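# Chapter 6: Defending the Kick-off Return

Kick-off coverage is the least practised part of the game in most community football programs. A team may spend three evenings a week on its base defence and give coverage a few minutes at the end of the last session, when the light is going and the players are tired. The results show up in field position. A return that reaches midfield hands the opposing offence a short drive, and a defence that has just come off the field with a lead may find itself back out under pressure.

This chapter deals with the coverage unit from the moment the ball is placed on the tee to the moment the returner is brought down. It assumes that the reader has worked through the material on pursuit angles in Chapter 4 and on open-field tackling in Chapter 5. Kicking technique is treated separately in Chapter 9 and is mentioned here only where it affects the work of the other players.

By the end of the chapter, the reader should be able to:

- explain what is meant by a coverage lane and how lanes change as the ball travels
- assign players to the safety, contain and interior positions
- teach the three phases of coverage in the correct order
- recognise a wall return and a wedge return from the first steps of the front line
- plan a 20-minute coverage period within an ordinary practice

## 6.1 Why lanes matter

The Canadian field is 110 yards long and 65 yards wide, and that width is the first problem facing any coverage unit. Players spread evenly across it leave gaps that a quick returner can reach in a few strides. Players who bunch toward the ball leave the sidelines open. The lane system is a compromise between the two. Each player is given a strip of the field and is responsible for it until the returner commits to a direction.

A lane is widest at the kick and narrows as the unit closes on the ball. Coaches sometimes draw lanes as straight lines on a whiteboard, and young players then run them as straight lines, arriving well outside the play. It is better to draw them as a fan folding shut. The player in the lane should keep the returner on the inside shoulder and should reduce the distance to the next player at every stride.

When a player is blocked out of a lane, the neighbouring player does not move over to fill it. The blocked player is expected to get back into it. This rule is simple to state and difficult to enforce, and most long returns seen at the junior level begin with two players in one lane.

## 6.2 The three phases

**Phase one: release.** Players cross the line at full speed as the ball is struck. There is no looking back and no looking up for the ball. Eyes go to the front line of the return team, whose first steps usually show the direction of the return.

**Phase two: avoid.** From the first contact zone to a point 20 yards short of the returner, players avoid blocks and stay in their lanes. A player may go around a block on the side of the ball, or on the far side if there is time to recover. Both are acceptable. Stopping to fight with a blocker is not.

**Phase three: squeeze.** Players shorten their stride, lower their hips and close the space between one another. Blocks are now taken on with the hands, and no player runs around a block in this phase.

The Ellwood club teaches the phases in reverse, starting with the squeeze at walking pace and adding the others over several weeks. Its head coach, Moataz Abdelaziz, prefers this order for players under 14, who tend to remember best what they have learned first. Other programs, including Otari, begin with the release. Either approach can be defended, provided that all three phases have been taught before the first game.
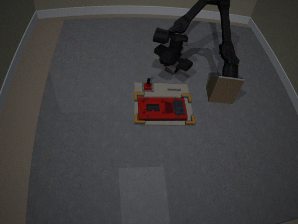

## 6.3 Contain and safety

The two contain players line up nearest the sidelines and have one task, to keep the returner inside them. They give up the tackle if they must. A contain player who dives and misses has opened the whole sideline, while one who stays upright and forces the returner back toward the middle has done the job even though the statistics sheet will show nothing.

Safeties trail the unit. At most levels there are two, one of whom is often the kicker. They should hold a depth of 15 yards behind the first wave and mirror the ball from side to side. A common fault is for a safety to be drawn forward by the excitement of the play - the chapter returns to this in Section 6.6.

## Case study: Vokora at Ekex Field

In an October game at Ekex Field, the Vokora bantam side kicked off with a four-point lead late in the fourth quarter. The kick was short. The returner fielded it at the 47-yard line of the return team and started to the right behind a wall of four blockers. The left contain player held the edge and turned the play inside, where the two nearest interior players had stayed in their lanes. The gain was six yards.

Read the account again with the lane diagram beside you, then consider the following before moving on to Section 6.4.

1. Which player decided the direction of the play, and at what point?
2. How would the return have developed if the nearest interior player had left the lane early?
3. Where should each safety have been when the returner turned inside?

## Key terms

**Contain:** the duty of keeping the ball carrier between oneself and the rest of the coverage unit.

**Squeeze:** the narrowing of lanes in the final phase of coverage.

**Wall return:** a return in which blockers form a line along one side of the field for the returner to run behind.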